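My apron still smells like hot glue, so you can guess how my evening went! I got roped into helping with the after-school robot club back in August (long story, it involved a bake sale and me not reading the sign-up sheet), and I have somehow become a person with opinions about gripper fingers.

We're a small bunch. Margit Hegyi runs the club and does all the worrying, and I do snacks, rides and whatever nobody else picked. The students split themselves into 4 teams and each team got to name itself, which took longer than the first build did. We ended up with Nondia, Wira, Illés and Celtonon. Please don't ask me what a Celtonon is. I asked, and there was a fifteen-minute answer and a drawing.

This term's project is the tea task. A person works a pair of hand-held grippers through the job over and over, and the recordings are what the robot learns from later. The job sounds so easy - get the tea things from the box into the glass without making a mess. Try it yourself with two stiff fingers instead of five soft ones, though! I had a turn and I was terrible. You lose all your feeling for how hard you're squeezing, and I kept leaning in closer and closer as if that would help.

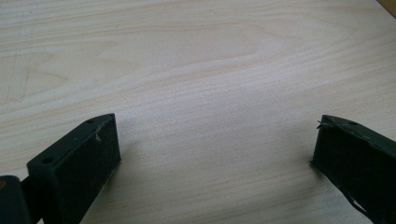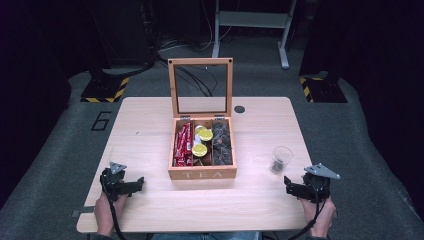
The green fingers over bare wood first, then the tea table with the box open and the black grippers on either side.

Wira's goal is 225 good runs before the showcase, and they are strict about what counts as good. Drop something? Doesn't count. Bump the glass? Doesn't count. Sneeze? There was a real debate about that one and I stayed out of it.

What I like best is how much they've learned to slow down. At the start everybody wanted to race, and now they talk each other through it in these calm little airplane-pilot voices. Torbjørn Solheim came by to give a talk on his old factory job and ended up staying the whole session, mostly arguing with Illés about whether you should grab a tea ball from the top or from the side. (I'm on team top. They're round, they roll!)

The showcase is 7 weeks off, and we still need a poster, a backup laptop and somebody's parent with a van. I've promised lemon bars. If you have a good recipe that travels well, leave it in the comments, mine always slide around in the pan.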